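Flemow – bench operators wanted, robot arm stations (no robot experience needed)
Motberg site, day shift. Posted 6 Jan 2026

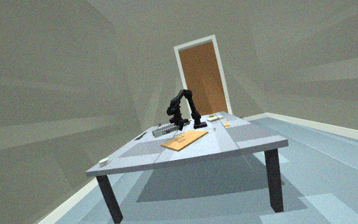 Simulator view of an arm station: the arm, the board, small items on the bench.

Quick version: we have 2 openings on the small assembly floor. The job used to be called bench packer. It isn't that anymore and we'd like people to know before they apply.

What changed

Until last spring everybody on the floor picked small parts by hand, laid them on a board, checked the board, passed it on. 1,000 boards on a heavy shift. Lots of sore wrists. Now arms do most of the picking and placing, and each operator looks after 2 stations. You set out the parts, start the run, watch, step in when it stops. It does stop. Parts land crooked, a grip slips, somebody leaves a thing on the table where the arm doesn't expect it.

Nobody was let go over this. Some people moved to shipping, some stayed and retrained, a few decided they didn't like it and left. The floor is quieter. You talk to coworkers less during a run than you used to, and a couple of the longtime packers miss that. Worth knowing.

What you'd do

Set up the stations at start of shift, clear them at the end
Run new layouts in the simulator first, then at the real bench
Log every stop – what, when, what you did about it
Hand check boards pulled from each batch
Some hand packing still, for the odd-size orders from Orkura
Tell us when a layout is bad. The layouts get changed from operator notes and we mean it

What we need

Steady attendance
Good eyes for small stuff (glasses fine)
Ok with a screen and mouse. No coding
Able to stand for parts of the shift, stools at every station
Reading and basic writing in English, for the log
Any warehouse, kitchen, sewing or bench work is a plus. If you have packed by hand anywhere put that first, it counts for more here than a certificate

Training

First week is mostly simulator. You move the arm around a table on the screen, try setups, knock things over, no harm done. After that you shadow an operator at the Mulder line before taking a station of your own. All of it paid at the full rate. There is a stop button lesson and a lockout lesson and you dont touch a live station until both are signed off.

Questions we keep getting

Will the arm be timing me? The stations record stops and batch counts. Those go to the maintainence team. Supervisors see them by station, no names attached.

Is this temporary until you automate the rest? No end date on these jobs. We can't promise what the floor looks like years from now and won't pretend to.

Can I go back to hand packing? If there's a spot in odd-size, yes, ask. It fills up fast.

Who you'd work with

Esperanza Lozano runs the floor, packed by hand for years before the arms came in. Emiliano Campos does the training and is the one to yell for when a station won't restart. 63 people on site, all shifts together.

Pay and hours

Hourly, one grade above the old packer rate. Overtime is asked for, never assigned. Health plan from the first full month. Lockers, free parking, microwave that works most of the time.

To apply

Short note and a phone number, to the front desk at Motberg or through the form on this page. Resume if you have one – not required. Say which hours you can't do. We're calling people through January and will close the ad when both spots are taken. Interview is a walk around the floor with Esperanza, then a short try on the simulator. Closed-toe shoes please.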